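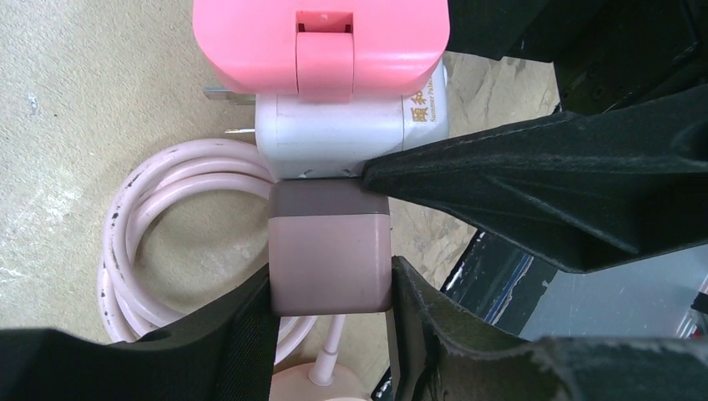 Colour and Contrast, week 4 handout
Kendra Li
June

Read before the evening session. Rough notes, sorry, typed up from the board.

Last time was hue. Wheel, warm and cool, mixing a grey from leftovers. This week is value — how light or dark a colour is, never mind what its name is. Most people in the group paint hue first and wonder why the picture goes flat. Value does the modelling. Hue is along for the ride.

Words to get straight

Hue: red, blue, green. The name.
Value: light to dark.
Chroma: strong or dull. Some books say saturation, close enough for us.
Local colour: what the thing is under plain light. A lemon is yellow. The shadow side of a lemon is not the tube yellow.

Squint test. Half close your eyes at whatever you're painting. Small detail drops out, big lights and darks stay. If two areas melt together when you squint they are the same value, even if one is green and one is orange. Do it every few minutes. Looks silly, do it anyway.

Adjacent colours

A colour doesn't sit still. Put a mid grey chip on black, looks pale. Same chip on white, looks dirty. We did this with the Dredley cards in class and half the room thought I'd swapped them. White next to a strong colour picks up a tint of the opposite. Reds push it a bit green, blues push it a bit orange. Then on top of that there is real bounced light, coloured light coming off one surface onto its neighbour. Two diffrent things. In your notes keep them seperate.

Shadows on white: almost never neutral grey. Lavender, blue grey, a sort of cold tea colour, depends on the lamp. Mix it and hold the knife up against the object before you commit.
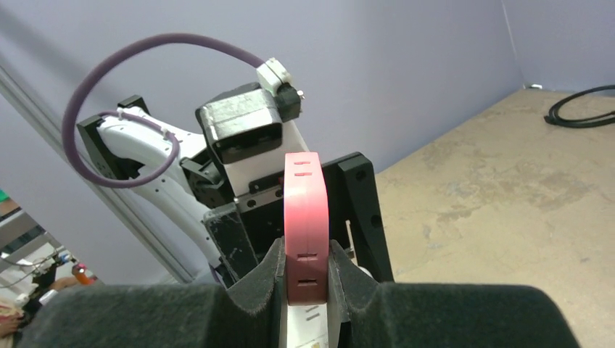
Contrast pulls the eye, and it doesn't need a new hue to do it. A small step down in value is enough if the area around it is quiet. Same reason a window in a plain wall gets looked at first. Think of a pale coral face with four little slot-like marks on it, two near the top and two lower down, darker than the pink around them, and the eye still goes straight there. Now short black dashes on a white strip, far bigger jump in value, much louder. Too much of that near the edge of a painting and it walks off with the whole thing. Save your biggest jump for where you want people to look.

Pinks

Everyone asked so, quick list. Pink is a light red, but adding white also cools it and kills the chroma. Goes chalky. To keep it warm add a touch of yellow or orange with the white. To darken a pink do NOT reach for black. Try the red you started with, then a bit of earth. Shiny pink and matte pink need different handling: on shiny, highlights are hard and close to the colour of the lamp, on matte they spread out and stay pinker.

Homework

1. Value strip, nine steps, black to white. Even steps. Harder than it sounds.
2. One object, one colour plus white. Postcard size.
3. Same object, full colour, values matched to no. 2.
4. Read El Ouafi to page 87. Skip the bit on varnish.

Cheap paper is fine for 1 and 2. The Pindasness pad, 112 sheets, is what I use. Bring the wet ones flat, not rolled — we lost two that way last term.

Next week: edges, lost and found. Bring a lamp if you have one.

Comments (3)

mossyfence: is the value strip meant to be paint or can I do pencil
Kendra Li: Paint please. Pencil won't get dark enough.
tuppence69: Did no. 2 in burnt sienna, squinted, the mug vanished into the table. Starting again tonight

Recent handouts
Week 3: Hue and the mixed grey
Week 2: Looking after brushes
Week 1: Materials list (updated)
Ukesano gallery visit: what to bring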